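Open day at the robot lab!! What to know before you go in

Doors at 11, January. Grown-ups welcome too – Erick Gachanja runs the demo table, Esther Gachanja does questions.

Robots here have names. Gilia is the one with two arms. Today's job is bowls.

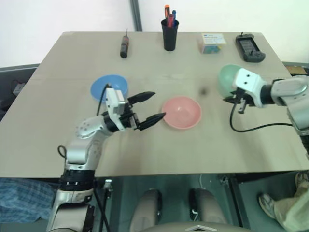
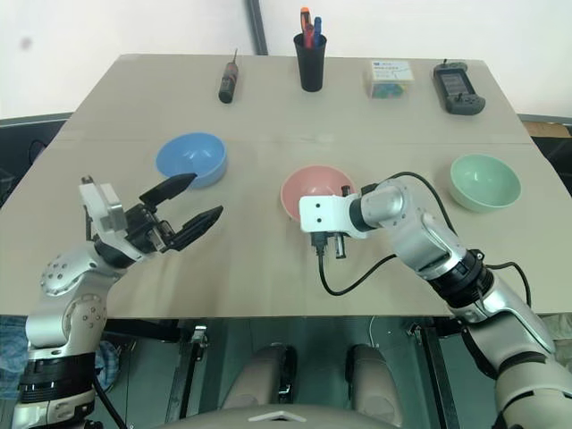
So how does a robot pick up a bowl? Three steps.

**Look.** Cameras first. Gilia has to find the bowl and work out how far away it is. Easy for you. Hard for a robot!

**Reach.** Each arm has joints, like your sholder, elbow and wrist. Little motors turn them all at once.

**Pinch.** No hand – two fingers. Close on the rim. Too hard and it slips out. Too soft, same thing.

Does it get it right every time? Nope. Last open day, 67 tries and 11 drops. Esther wrote them all down.

Try it at home: use only your thumb and one finger, move 6 cups across the table. One eye shut. Tricky, right?

Rules for the lab
- stay behind the yellow tape
- hands off teh cables
- ask before you press anything

Next group goes in when the bell rings. Bring your questions, Esther likes the weird ones.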